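Thread on the "foreign bots swung the regional vote" story, as I've now been sent it by half the people I know. April 23, 2025, for anyone reading later, when the numbers may have changed again.
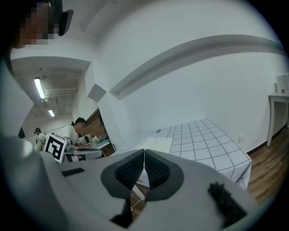 Did a foreign bot network decide the Storico water referendum?

There's no evidence that it did. There is evidence that fake accounts existed and posted about it, and those are two separate claims which the coverage keeps gluing together.

**2/** The whole thing rests on one report, from an outfit called Papadakis. It found 483 accounts which it rates as "probably coordinated". Probably. Fine, I'll take that as read. Now go and find the word "probably" in any of the headlines.

**3/** Next question: who saw the posts? The report gives a reach figure, but "reach" there means every follower of every account added together. Those followers include the other fake accounts. If I set up a ring of puppets and they all follow each other, I too have a massive audience.

**4/** I've read the annexe (yes, all of it, it was raining). The typical post from the network got 2 likes. Two. My post about the broken ticket machine at Mamar station did better than that and it hasn't brought down a government.

**5/** "But even a small push could tip a close vote." Sure. It could. So could drizzle, or the bus timetable, or the leaflet that went out with the wrong polling hours on it in January and had to be reprinted. Funny how that one has dropped out of the conversation.

**6/** Before anybody jumps in: I'm not saying hostile states don't do this. They plainly do and they'd be daft not to, it costs them next to nothing. I'm saying that "they tried" is a different sentence from "it worked", and the second one needs its own proof.

**7/** Look at who likes the story. The losing side gets to say it wasn't beaten fairly. The winning side gets to say its critics have lost the plot. The papers get a spy yarn. And whoever ran the accounts gets to go to the boss and say look how powerful we are, may we have more money please.

**8/** That last one bothers me most. If you were paid to make people distrust their own elections, a week of front pages saying the election was bent would be a very good week. We're doing the job for them and we aren't even on the payroll.

**9/** Meanwhile the real reasons people voted the way they did are lying about in plain view. Bills went up. The Itard treatment works was promised, delayed, promised again and is still a fence with a sign on it. I don't need Moscow or anywhere else to explain why people living downstream of that were cross.

**10/** I went to a public meeting on it back in the winter. The hall has 50 chairs and there were people standing along the walls. Not one question from the floor was about anything they'd read online. It was all pipes, pressure and money, and one very long speech about a hedge.

**11/** Someone has replied that I'm "naive about modern information warfare". Maybe. But I notice that the people who use that phrase at me are never fooled by any of it themselves. It's always some other voter, usually poorer and further from the city, who's been hypnotised.

**12/** What would change my mind? Show me voters who saw the posts and shifted, compared with similar voters who didn't see them. Or turnout doing something odd in the places that were targeted, and not in the ones next door. The report offers neither. It has a lovely map with arrows on it.

**13/** The electoral office says it will "look at" the findings. I'd like it to publish the account list, so that other people can check whether these are bots or merely retired men who post a lot at six in the morning. I've been called a bot twice this year. I have a mortgage.

**14/** Correction to 4: a reader points out that the figure in the annexe is the median, and a few posts did a good deal better. True, and I should have said so. The best of them was a joke about a flooded golf course with no opinion on the referendum in it at all, so make of that what you will.

**15/** And no, I'm not going to "just read the summary", which three of you have now suggested. I did read it. The summary says "significant influence". The chapter it's summarising says "influence could not be measured". Somebody wrote both of those and somebody signed it off.

**16/** Replies are open. If you've got the full account list or you know where the reach figure came from, send it over and I'll post it whichever way it cuts. If you've only got the map with the arrows, I've seen the map.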